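Trimau Travel Support
Home | Bookings | Loyalty | Agents | Status | Contact

Award miles missing after partner flights on the Mellwood route

Status: Resolved
Area: Loyalty accounts, partner airline credit
Opened: November, 09:40

Members who flew the Mellwood route on a Flamitz ticket are reporting that their miles have not been added. The flight shows as "completed" in the trip list, but the miles column is blank. Members who booked the same flight directly with us have been credited as normal.

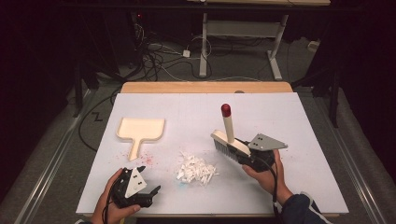
Page last changed: November, 16:25

What members see

The trip appears under Past Journeys with the right date and booking class. Where the miles should be there is a dash. If the member uses the Claim Missing Miles form, it is rejected with the message "This journey has already been processed". Support staff get the same message from the agent screen, so please don't keep resubmitting the claim. Each attempt adds a line to the member's history and we then have to clear them by hand.

Log

09:40. First report passed on by the agents' desk. Member flew out and back, 2,000 miles due for each direction, nothing credited. Asked for a copy of the boarding pass and the ticket number.

10:05. Ticket number received. It is a Flamitz ticket with our flight number on it. Checked the account name against the ticket. They match, including the middle initial, so this is not the usual name problem.

10:30. Seven more reports in the queue, making 8. All of them are Flamitz tickets and all of them are Mellwood. Partner tickets on other routes look fine.

11:15. Looked at the overnight file from Flamitz. The flights are in it. Our import marks each line as read and then drops it at the route check. Members are therefore shown as processed although no miles were ever worked out.

11:50. Tried removing one line from the processed list and running it again on the test system. Same result. The fault is in the route table and will need fixing there before anything is rerun.
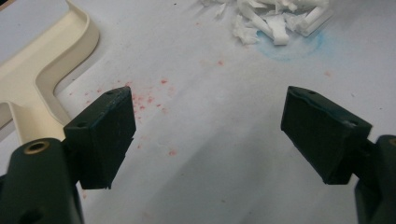
12:40. Compared the route table with last month's copy. Mellwood was given a new airport terminal code when the timetable changed, and the table for direct bookings was updated. The partner table was missed. It still has the old code, and Flamitz are sending the new one.

13:10. Asked Szilágyi, who host the partner table, to add the new code and leave the old one in place. Some members are still waiting for credit on flights taken before the change and those lines carry the old code.

14:00. Szilágyi confirm the code is in. Reran the first member's outbound flight on the test system. 2,000 miles worked out correctly. Ran the return as well, same figure.

14:20. Pulled a full list of affected lines from the import record. There are 1,102, going back to the timetable change. Most of these members have not contacted us.

14:45. Cleared the processed mark on all of the lines and started the rerun on the live system.

15:35. Rerun finished. No rejected lines. Checked the accounts behind the reports in the queue and all now show miles against the Mellwood flights.
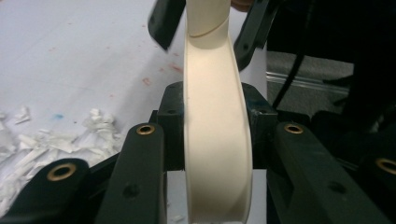 16:10. One account showed the miles but had not moved up a tier, although the new total is over the limit. Tier levels are worked out overnight, so this is expected. Told the agents' desk to wait until the morning before raising a separate ticket for tiers.

16:25. Marked as resolved.

Notes for the agents' desk

Miles are dated by the day of the flight, so they count towards the correct membership year. Members do not need to send boarding passes. If a member flew Mellwood on a Flamitz ticket and still has a dash in the miles column, reopen this ticket and give the ticket number and the account number. Basic fares on Flamitz do not earn miles at all and will go on showing a dash.

The partner table has been added to the timetable change checklist.

14 people found this page useful | 3 comments

Recent tickets
Seat choice lost after a change of aircraft
Lounge pass not showing in the app
Family account: child's miles credited to parent
Flamitz bookings shown twice in the trip list
Upgrade request stuck at "waiting"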